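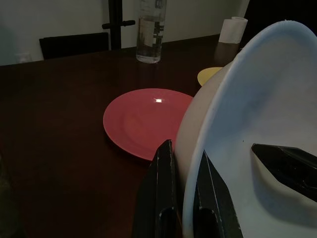 How to set up a class blog where students really do comment on each other's writing

I've been running a class blog with my seventh graders for a good while now, and the question I get most from other teachers is how I get the kids to write comments that go past "cool story" and "lol same." So I finally sat down after school one day in May and wrote out what I do. It takes one long planning period to set up and then a couple of weeks of nagging.

What you need before you start

A blogging platform your district already allows. We use Olby, but anything with a moderation queue will work fine. You also want a class list, a signed permission form for every kid, and one short piece of your own writing that you don't mind having picked apart by twelve-year-olds. (Mine was about getting lost in a parking garage. They had opinions!)

Step 1: Make one blog, with lots of authors

My first year I gave every student a separate blog and by October I had 53 of them across two sections, and I was clicking through them at 6 in the morning with cold coffee. Please don't do that to yourself. Make one blog per section and add the students as authors. In Olby that's under People, then Add Group, and you can paste the whole roster in at once. Set everybody to Contributor so that posts come to you first.

Turn on comment moderation while you're in there. You can loosen it later. I usually do that after winter break, one section at a time.

Step 2: Pick user names together

First name and last initial is fine. My friend Inese Krūmiņa teaches fifth grade and lets her kids make up pen names, which they love, but she keeps a printed key taped inside her desk drawer and I would lose mine in a day.

Step 3: Post your own piece first

Put your writing up before you ask for theirs. Then project it and write a comment on it as a class, out loud, fixing the wording as you go. I ask for two things in every comment: point to a particular sentence, and ask the writer something you really want to know. We write three or four of these together and I leave them up all year so kids can go back and look.

Step 4: Set up comment circles

Groups of four. Each student comments on the other three posts in the circle, and after that they can wander wherever they like. Before I had circles, Brayan Muñoz would get fourteen comments on anything he posted (he writes very funny zombie stuff) and the quieter kids would get zero. I switch the circles every time we start a new unit.

I keep the groups in a shared sheet with the post links next to each name. If your platform has tags, use a tag for each circle - ours are named after rivers, for no reason I can remember.

Step 5: Give it class time

I tried assigning comments as homework and got maybe half of them, mostly typed on a phone at bedtime. Now we take the last part of a class period, once a week. Lights low, headphones okay, no talking. It's my favorite part of the week and I comment right along with them.

Step 6: Let writers answer back

The writer has to reply to at least one comment and then change something in the post, even if it's small. Ask them to put a line at the bottom saying what they changed. This is where I saw revision pick up, way more than with my old peer review worksheets.

Grading

I give 80 percent of the grade to the post and its revision, and the rest to comments. I don't grade every comment. I pull two per student, let them choose one and I choose the other.

A few snags

If a post shows up blank, the student probably pasted from a document with the formatting still on. Paste as plain text and it'll behave. Olby also cuts posts off at 2000 words without any warning, so the fantasy writers need to split theirs into parts.

If a comment is mean, I hold it in the queue and talk to the kid in person. I've never had to take away access for longer than a few days.

Azadeh Kermani down the hall has started doing all of this with eighth grade poetry, and we're planning to have our sections comment across next fall. I'll post the schedule and my permission form once I've cleaned them up.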